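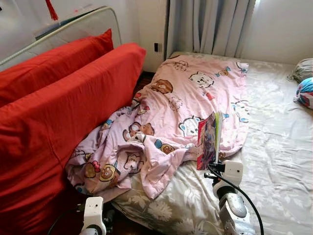 I think the afternoon nap should be as respectable as lunch. I've thought so since I was a kid, but it took me until last February to say it out loud at work, and you should have seen the faces.

We'll forgive a person almost anything at two in the afternoon. You can stare at a spreadsheet without reading it, walk to the coffee machine for the fourth time, scroll through pictures of other people's kitchens. All fine! But lie down for twenty minutes and you're either sick or lazy, and people would rather you were sick.

My grandmother napped every day of her life, shoes off, radio on low, and she ran a bakery. She was up at four. When she told us kids to keep it down we kept it down, and it never crossed our minds that she was slacking. I wonder when that changed. My guess is somewhere between the first desk phone and the first phone that came home with us.
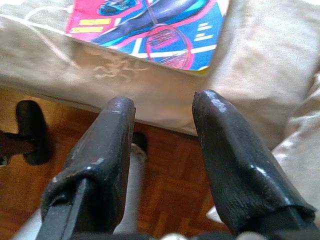
Renato Palma wrote to me after my last piece on sleep to say that naps are a luxury for people with doors that close, and that anyone who drives a bus or works a register would laugh at me. He's right, and I've chewed on it a lot. I did a year on a register myself, and I would have given a week's pay for a cot in the stockroom. But that seems to me a reason to want more naps for more people. The folks on their feet all day need one a lot more than I do, typing away in my socks.

Then there's the "power nap," a name I can't stand. Why does rest have to come back with a receipt? My friend Seija Juntunen uses an app for hers, and it told her she'd banked 196 minutes in a month (she was so proud, bless her). I don't want to bank anything. I want to lie there and listen to the neighbor's lawn mower until it turns into something else.
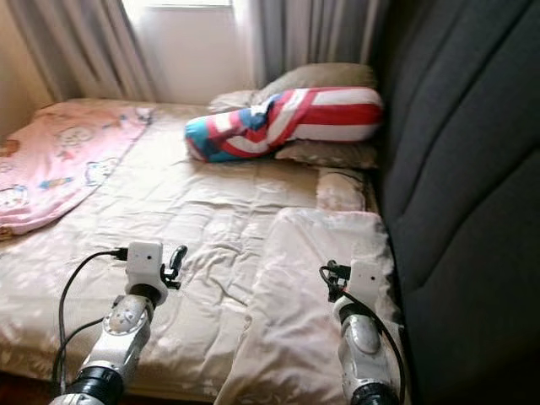 The other complaint I get is that a nap ruins the night. Sure, if you sleep until dinner. I did that once on vacation and was wide awake at 3 a.m. eating crackers over the sink. Set a kitchen timer, the loud kind, and put it across the room where you'll have to get up and deal with it. 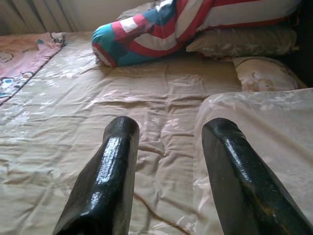 And please stop apologizing for it. I catch myself at this all the time. Somebody calls, I pick up with that thick voice, and when they ask if they woke me I say "no, no, not at all." Why do we lie about that? Next time I'm going to say yes, I was asleep, it was lovely, what do you need?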